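The floor marking in the back room is now down to one material and one color, and I want to write up the settings before I forget them.

The carpet is a dark gray commercial tile, speckled, low pile. Yellow was the obvious pick for contrast. The problem with carpet is adhesion: vinyl floor tape made for concrete lifts at the ends within a day. Nhi Khương suggested a cloth-backed tape, and the Skelon roll she lent me has held since February. I vacuumed twice, laid each strip in one pull, and pressed it with a hand roller. Corners get a plain overlap. Mitered corners look better for an hour and then fray.
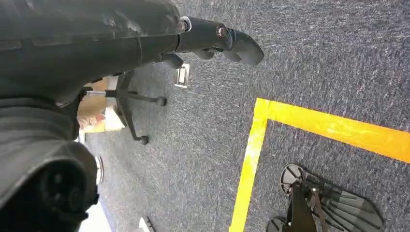

Small wrinkles appear wherever the strip is stretched while laying it. Keep the roll low and let the tape fall under its own tension. The wrinkles are cosmetic, but they collect lint, and the glare off them is worse under the ceiling panels than in daylight. Edivaldo Amaral marks his rooms in matte white for that reason. I tried a short length of white and found it too easy to lose against the flecks in the carpet.

Total used was 648 inches, including one strip I pulled up and redid. Residue on the carpet was minimal after 79 hours – a dry cloth took most of it off.

The desks are the next item. They are two tables pushed together, and the long front edge takes all the wear. It is chipped in several places. I plan to sand the worst spots with 300 grit and seal them, which should stop the chips from growing. Edge banding would be neater, but Henk Groen priced it at Brunau and the shipping costs more than the material.

Cables are the larger problem. Everything on the desk drops over the front edge, where knees and chair arms find it. I want a tray under the back edge, power adapters inside it, and one drop to the floor. The laptop lead is far longer than it needs to be and could be tied down to half its length. 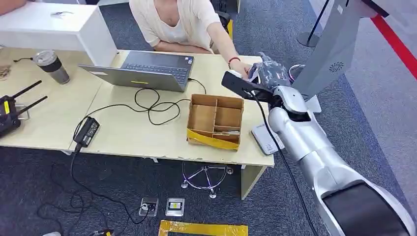
*The desk before the cable tray, router and power adapter still on top.*

The tray needs a clamp mount, as I would like to avoid drilling into the tops. Eklow makes one that may fit. I still have to measure the overhang.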